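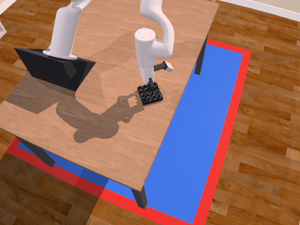

Dotance continuity: which team was sent to Brinlow first?

Posted by kestrel_index, July 9, 2020

I am putting together an appearance index for the Dotance titles and have run into a conflict over the first expedition to Brinlow. The original limited series from 1990 shows the Wardens arriving in orbit during the last chapter, under orders from the Isico Tribunal to arrest Casado. The later annual has Casado telling the Tribunal that he had already been arrested once on Brinlow, by the Lantern Guard, and escaped before the Wardens were formed. The handbook entry for Casado follows the annual. The entry for the Wardens follows the limited series and calls them "the first armed party to set foot on Brinlow."

Both can't be right unless the Lantern Guard was unarmed, and the annual shows them with pikes. Has this been addressed in print? I have the limited series, the annual, and both handbooks, but only scattered issues of the monthly. I don't need theories so much as issue references.

mothwing40

Pretty sure the annual is out of continuity. A lot of the annuals were. I would go with the limited series and put a footnote on it. Casado lies all the time anyway.

Milagros Bermúdez

The annual is in continuity. Its events are referred to in issue 40 of the monthly, where the Tribunal reads the charges against Casado and the escape from the Lantern Guard is the second charge. That scene is narrated by the Recorder, so it does not depend on Casado's word.

The conflict comes from two separate uses of the name Brinlow. In the limited series, Brinlow is the moon, and the Wardens land on its far side after the relay station is destroyed. In the annual, Casado is held in Brinlow Keep, a fortress on the planet Isico itself, named for the moon it faces. The caption on the opening page of the annual says "Brinlow" with nothing after it, but the splash page two pages later shows the moon in the sky above the walls. The letters page in issue 43 confirms that the Keep and the moon are different places.
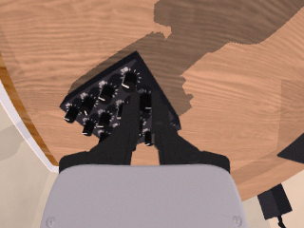

With that in mind the order of events is as follows.

The Lantern Guard captures Casado in the lower city and confines him in Brinlow Keep (annual, main story). He escapes with the help of the archivist, who is killed. The Tribunal dissolves the Lantern Guard and charters the Wardens in its place, with 600 conscripts, of whom only the five named members are ever shown in any detail (monthly, issue 12, flashback). The Wardens are sent to the moon to take Casado alive (limited series, final chapter). They are therefore the first armed party on the moon, and the handbook is correct in both entries if you read them this way.

One item remains open. The backup story in the annual gives the Keep's founding as "cycle 1776," and the second handbook places the Tribunal's founding after that, even though the Tribunal is said to have ordered the Keep built. I have not found a reference that settles it. I list the Keep under the main story's account and leave the date out.

For your index, I would enter "Brinlow (moon)" and "Brinlow Keep" as separate locations. The Lantern Guard should not be listed under the moon at all, apart from the statue in issue 31.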